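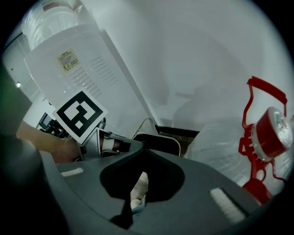 A hand reaching toward a metal bracket.

The Second Reel
by Andri Hofstetter

The print of Bivenau came on the afternoon bus in two cans, and the second can was the wrong film.

Marta found out at ten past four. She had the first reel threaded and was checking the leader on the second when she held a strip up to the bulb and saw a man in a cowboy hat. There were no cowboys in Bivenau. It was a war picture about a village waiting out a winter, and everyone in it wore the same gray coat.

She went down to the office. Her father was counting out the float.

"Uvusico sent us half of something else," she said.

"Which half?"

"The second."

He put the coins back in the bag. The Llanos had sold 90 tickets, which it had not done since October, and most of them were to people who had been born in the valley where the film was shot. A few of them had been in it as children. They had stood in the snow for two days and been paid in bread and chocolate.

"Call them," he said.

She called. The man at Uvusico was polite and said that the other can must have gone to Welia, where they were expecting the cowboys. Welia was 70 miles off and the pass was closed to trucks. He could have it there by noon tomorrow. He asked if they could show something else.

"They didn't buy tickets for something else," Marta said.

At seven the lobby was full. The old people had dressed for it. Mrs. Brandt had on a hat with a pin and was telling anybody near her that she was the girl with the goat. She had told Marta the same thing at the bakery that morning, and at the post office the week before.

Marta's father stood on the step below the screen. He was not used to talking to the house, and he kept one hand on the rail.

"We have the first half of the picture," he said. "We don't have the second. Anyone who wants money back can have it now, or after."

A man near the aisle asked where the halfway point was.

"The bridge," said Marta's father. "It stops when they get to the bridge."

There was some talk. Two couples got up and took their coats, then sat down again when they saw that the rest were staying. Marta went up and started the reel.

It was a better print than she had expected. The snow was very white and the faces had a grain to them like flour. From the booth she could hear people saying names. They did it quietly at first, one name and then a laugh, and later they did it out loud. That's Josef. That's your mother, look, by the well. When the goat came on there was clapping, and the girl holding it looked straight into the lens for a second or so, which the director must have decided to keep.

The bridge came at fifty-one minutes. The villagers walked up to it in a line, and the officer on the other side raised his arm, and the reel ran out. Marta closed the shutter and brought up the lights.

She waited for the scrape of seats. It didn't come. She looked through the port and saw Mrs. Brandt standing in the third row with her hat in her hands.

"They let us across," Mrs. Brandt said. "We had to do it four times. The officer kept slipping."

"They did not let us across," said a man behind her. "They shot at us. I fell down. I was told to fall down."

"You fell down because of the ice, Emil."

"I was told to."

Somebody else said that there had been two endings and that both of them were right. Someone asked about the priest. A woman Marta didn't know came up to the front and showed where the bridge had been, using the step and the rail, and where the camera had stood, and who was on which side of it. Marta's father moved out of her way.

It went on until after ten. Marta rewound the reel and put it back in its can, and wrote on the label that the other one was wrong. Then she went down to the box office and sat there with the cash drawer open. Four people came for their money, and she counted it out to them. Emil was one.

"I'll be back tomorrow," he said, putting the bills in his wallet. "What time does it start?"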